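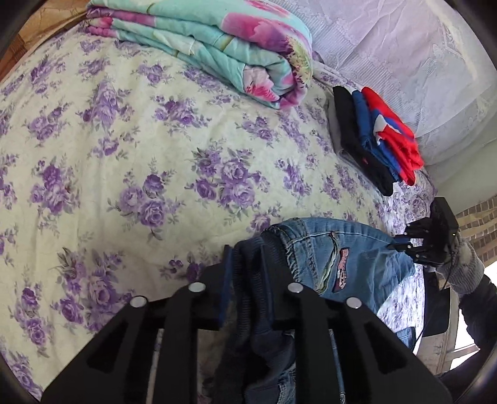
Has anyone got a reliable way of telling a policy that two things on top of each other are separate things when neither of them holds its shape? I've been working on the folding side of our laundry software since May, and for most household clutter the segmentation step does a decent job, so I'd rather got used to not thinking about it. Clothes on a bed are another matter. The sheet has purple roses all over it, the quilt further up has big pink and yellow-green flowers of its own, and our mask generator happily joins the two together or else breaks the sheet into dozens of little "objects", one for every bunch of roses. The jeans come out beautifully every time, being one pale blue against all that pattern. Then the dark navy item held in the black fingers gets merged with the fingers themselves, and from that moment the tracker believes the gripper has grown a tail.

To give you the set-up: we have 673 demonstrations of sorting and folding, recorded with hand-held grippers, with a wide lens on each. The planner (called Furtună, it's an in-house thing, so please don't go looking for it) takes a list of garment masks and decides which to pick next and where to put it. If the masks are wrong it will cheerfully plan a pick on a rose. I've tried raising the minimum area, which got rid of the roses and also got rid of the socks. I've tried converting to another colour space and weighting hue more heavily, which helped with the quilt and did nothing at all for dark cloth in dark fingers. Out of 800 held-out stills, 407 have at least one bad merge, and that's me being generous with what I call bad.

So, two things really. Is it worth carrying on with masks, or should I be feeding images straight to the policy and letting it sort itself out? And if masks are still sensible, how do you deal with the held item? I'm happy to relabel by hand if I must, I'd just like to be fairly sure it's going to be worth the sore wrist before I start. Many thanks in advance, and sorry for going on a bit.

Kerstin Hollmann

Hello Kerstin, and no need to be sorry, it's a nice change to get a post with enough in it to work from.

I'd keep the masks for choosing the pick and drop them for the held item, as those are two different jobs and you're asking one module to do both. Once the fingers are closed you don't need a fresh segmentation to know where the garment is. You know where the fingers are, you know how wide they are open, and you know which mask you picked from. Carry that label forward for as long as the grip stays closed and only ask the vision side again after release. We do this at Prillham with tea towels and aprons and it saved us a good deal of grief. You will want some check that the cloth hasn't slipped out, mind. Ours compares the area just below the fingertips with the same area from before the grasp, which is crude but has been good enough.

For the fingers themselves, make a fixed mask. They're bolted to the same body as the camera, so they only ever move along one path. Record the gripper opening and closing slowly in front of a plain wall, cut the fingers out at each width, and look up the right one from the gripper width at run time. Grow it by 3 pixels or so to swallow the soft edge. Two things to watch: if you undistort the images, do it before you cut the masks out and not after (I did it the wrong way round and lost an afternoon), and remember that it only covers the gripper the camera is mounted on. The other one, if it wanders into view, has to be found the ordinary way, and so does the hand holding it. I trained a tiny class for "tool or glove" and subtract that first.

On the patterned sheet, try a depth estimate as a second opinion. A rose lies flat and a pair of jeans doesn't, quite. Even a rough depth map from a single camera will tell you that a stack of clothes stands proud of the bed. It won't save you with a single flat vest, I'm afraid, and I've no good answer for those. Before relabelling all of it I'd do a small batch from the worst of your 407, retrain, and see whether the number shifts.

Hermenegildo Camacho

Just go end to end. Masks are a pain and you'll be forever fixing them. We binned ours and never looked back.

Rami Abou Jaoude

I'd be a bit careful with the advice just above. Going end to end works nicely if every bed in your data looks different, but if most of the demonstrations come from a handful of rooms the policy may well learn the bedding and not the clothes. It's easy enough to find out: hold back every recording from one room, train on the others, and try it there. If it falls apart you have your reply, and you can stay with masks with a clear conscience.

One small thing to add to what Hermenegildo wrote. When your generator splits the sheet into roses, you don't have to fix the generator. Take one still of the made bed before anything is put down, run the same features over it, and throw away any later mask whose features match the bare bed closely. The quilt goes the same way, provided it stays put. If it gets pushed along while you're working you'll need to take the still again, or accept a few ghosts round its edge. I can post the matching script if it's of any use, although it's written for our own file layout and the comments are half in Romanian.

Darius Hodoroagă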